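Neighbors Help Neighbors > Streets, Lights and Sidewalks

Light too bright up close, useless farther out, on a dark street. What should I change?

Posted by curbhopper, Thursday, May 17, 2018

Hi all, hoping somebody with more night miles than me can help. I moved to the Toft end of Waltgate in March and my way home from work is now a long straight street with hardly any lighting on it. It's got a raised curb on the left, then a strip of sidewalk, then walls and a slatted gate, and after dark all of that turns to mush. I've been walking it a few nights a week and riding it the rest, and I can't get my light set up in a way that helps.

Aim it down and I get a big white blob right in front of me and the rest of the street goes black. I mean, the blob is so bright I can't tell if there's a pothole inside it! Aim it up and I can see a little farther, but then I'm worried about blinding people coming the other way (and I've been yelled at once already, fair enough).

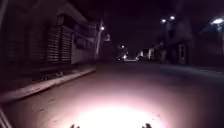
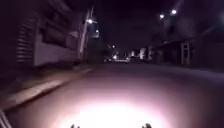
My light is a Vinier, the 900 lumen one, and I paid more than I wanted to for it, so I'd love to hear that I don't need a new one. I run it on high because I figured more light was better. The other thing is the curb. It's easy enough to pick out where light lands on it, but I have no idea how I'm supposed to judge the edge farther up, and I've clipped it with my front wheel twice. Is it the aim, the brightness, or my eyes? I'm not that old, I swear.

Also, does anyone know who you ask about getting more street lights? I tried the city page and went in circles.

slowlane_rorham

Your eyes are probably fine. What you've got is way too much light too close to you. Your eyes adjust to the brightest thing in view, so if that's a white patch just past your wheel, everything beyond it looks darker than it really is. I did the same thing for a whole winter over in Rorham and was convinced I needed glasses.

Try this tonight. Put it on medium, or even low. Then find a flat stretch with a wall at the end, stand well back, and tip the light until the brightest part of the beam is hitting the road a good way ahead of you, with the top of it staying below the height of your handlebars on the wall. Tighten it there. Mine slips on bumpy streets so I wrapped a strip of old inner tube under the bracket, which cost me nothing and has held up great.

Check what kind of beam you have too. A lot of these are basically round flashlights, so they throw as much up into people's faces as they do on the ground. If yours is round, keep it lower and dimmer and slow down a bit. If you ever do replace it, look for one with a flat cutoff at the top, like a car headlight. You don't need more lumens, 900 is plenty for a street!

About the curb, I'd just ride farther out. Seriously, take a few more feet than feels polite, as long as there's no one trying to get by you. For walking, a little headlamp on the lowest setting is nicer than the big light, because it follows where you look and you can glance over at the curb whenever you want.

patchwork_porch

agree on turning it down. also clean the lens, mine was filthy

and wear something reflective, the drivers around there fly

two_gates_down

Can't help much with the bike part, I only walk, but on the street lights: skip the general page and look for the form to report a lighting problem. There's a box at the bottom for requesting a new one. Put in the nearest house number or the number on the pole if there is one. I asked for one on my block and the ticket was number 1465, and when I called a month later they could find it right away with that. It took ages, I'll be upfront about that, and what we got was one light at the corner when I'd asked for two. Get your neighbors to send in their own requests as well. We had 33 from our street by the end and I do think it moved us up the list.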